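Filed under: Club Business > Meeting Minutes

Wellow Auto Repair Club
Minutes of the regular meeting, Wednesday, February 19, 2020

Present: Harish Kotian (chair), Loredana Monti, Gianni Cirillo, Songül Gündoğdu (minutes)
Absent: Rebecca Bortolotti

1. Previous minutes
Approved with one correction. The brake fluid order was placed with Trernia, not Cocco.

2. Parts washer
Gianni reported that the pump on the parts washer is weak and the solvent is due for a change. He has a price from Zinach for a replacement pump and will order it. The washer stays off until the pump is fitted. Members cleaning parts at home should not bring back used solvent for disposal.

3. Scan tool loans
Loredana said the scan tool has come back late on two occasions. Agreed that loans will be limited to two days, with a deposit of $50. The sign-out sheet will have a new column for the vehicle's make and year. Harish asked that members clear trouble codes only after writing them down, as a freeze frame was lost on a car with an intermittent misfire.

4. Battery testing day
To be held in June. Songül will ask Trernia about borrowing a second load tester. Discussion on whether to offer alternator checks as well. Gianni was in favor, Loredana thought the line would get too long. Left open until the next meeting.

5. Lift inspection
The inspector passed the two-post lift but wants the arm pads replaced.
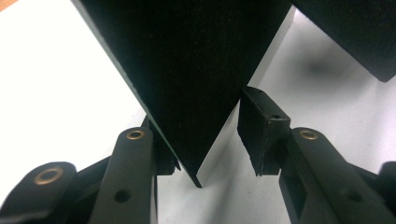
Harish will get prices for the pads and may spend up to $100 without coming back to the meeting. Until they are in, no vehicles with pinch weld lift points are to go up. Gianni will put a note on the control box.

6. Other business
Rebecca sent word that she can teach the wheel bearing class again. Date to be set with her. Loredana asked that torque wrenches be backed off to the lowest setting before they are put away.

Next meeting at the usual time. Harish to send the agenda.

S. Gündoğdu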